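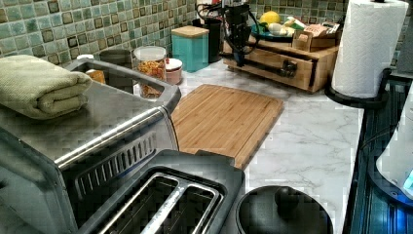
Last updated 12 December 2025

Keeping the kitchen cell running

The kitchen cell at Womel's test shop in Wanddale has a tiled wall, a marble-patterned counter and more clutter than most of the cells we visit. It is used to test arm programs for household work. Most of the labor goes into setup and upkeep, and that was what we asked to see.

A working day starts with the counter. Two toasters, canisters, a drawer box and the cutting boards have to be put out before the arm is powered. The crew works from a layout sheet that gives each item a home position and a limit on how far it may drift. Heavy items go down first. Small ones go down last, after the arm has been sent through its slow check. The sheet has been rewritten many times and the current one still has pencil on it.

Power-up follows the sheet. The technician on duty looks over the base bolts, wipes the mounting platform and runs a hand down the cables from the wrist to the base, feeling for a jacket that has gone stiff or flat. Cables are the part that fails most often in this cell. The arm twists its wrist a lot when it reaches behind things, and each twist works the cable at the same spot. Womel used to tie the cables tight to the arm. Now they are left with slack, and the ties are replaced every 100 hours of running time whether they look worn or not.

The gripper gets the closest look. Its two fingers are cleaned with a damp cloth, closed on a gauge block and opened again, 24 times. If the closing force wanders, the gripper comes off and goes to the bench. Swapping it takes one person with a hex key and some patience for the connector, which sits in an awkward place behind the wrist. Jiltis supplies the spare fingers. They are kept in a labeled tray near the door – a new set is fitted at 3000 cycles.
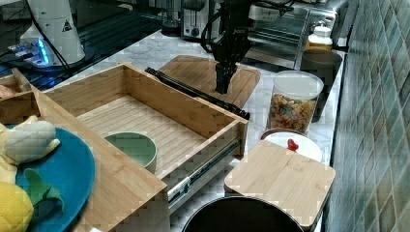
Drawers cause more trouble than anything else on the counter. A drawer that runs freely for a person can bind for a machine, which pulls from one point and does not notice that the front has gone crooked. The shop went through several drawer boxes before settling on one with a metal slide along the side. Crumbs and dust still get into the rail, so it is brushed out at every changeover with the drawer pulled open. A small green bowl sits inside toward one corner, and anything left in a drawer can shift when the front is tugged hard. The crew checks the contents again after the rail has been cleaned.

Reach is the other regular job. The arm has to get down between tall things without its wrist or cables touching them, and a canister moved a hand's width can spoil a path that worked the day before. When that happens the technician jogs the arm by hand control, point by point, and saves the new path in Gidey, the shop's logging program. The old path is kept too. Three times last January the crew went back to one.

Repairs are written up the same day. The entries are short: part, symptom, hours, what was done. One from last winter reads "Wrist cable, drops out when turned left, replaced, old one in bin 3." The next shift starts by reading them, then goes out to brush the rail.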